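Two grippers, one table: a talk with Madalena Paiva

Madalena Paiva does not like to speak about the best gripper. When I visited her at Wasach on a Friday, she corrected me already at my first question. "Best for what?" she asked. "For a box, for a fruit, for a spoon? You must first tell me what is on the table."

Wasach is comparing two grippers this season, one from Flenby and one from Valente. Both are mounted on the same arm, with the same controller, and they must pick up the same household objects. Every object is tried 20 times with each gripper. The changing of the gripper takes 16 minutes, and Paiva would like it to be shorter. "The screws are small and my patience is also small," she says.

The Flenby has softer finger pads and closes slowly. The Valente is faster and gives a better force reading, but its pads are hard, and on smooth packaging they slide. I asked if the slow closing is a problem. She thought for a moment before she answered. "In a factory, yes. In a kitchen I prefer that it arrives late and holds the thing."

Cardboard boxes interest her more than I expected. A long box is light, but if the fingers take it far from the middle, it turns in the grip and one end goes down. The arm believes that it holds the box straight, and then the lower end touches the table too early.

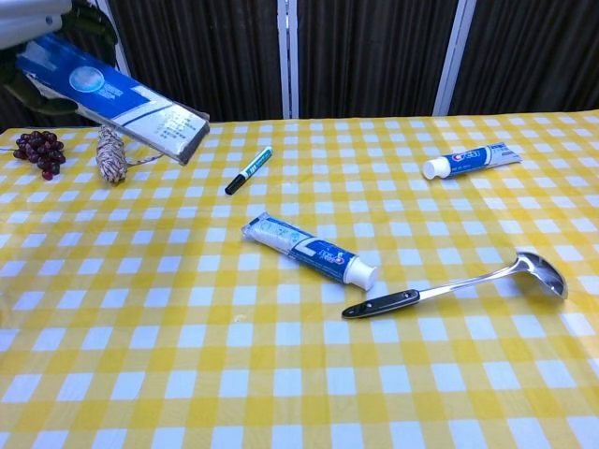 The tilt can be corrected by the camera and not by the fingers, in the opinion of Grovevel, where the same arm is in use. With one more camera at the wrist, they wrote to her, the controller can see the angle of the box and lower the arm less. Paiva has read this message several times and agrees with half of it. "The camera sees the angle, yes. But if the box is still turning, the angle from a moment ago does not help me."

Toothpaste tubes are another matter. The cap is hard, the body is soft and the crimped end is flat, so each part asks for a different force. She lets the controller choose the place, and it mostly chooses the body. A ladle is difficult because of the long handle and the heavy bowl, and grapes she keeps for the end of the day. "With grapes I learn the most about the force setting, and I also clean the most."

Until now the team has recorded 977 tries, over the half of them with the Flenby. She did not want to give me a winner. The Valente got new pads in June, and the earlier results with it must be repeated.

Before I left, I asked which gripper she would take home. She laughed and looked at the arm. "The Flenby, for my mother's kitchen. But I would ask them for the force reading of the other one." Then she went to look for the small screwdriver.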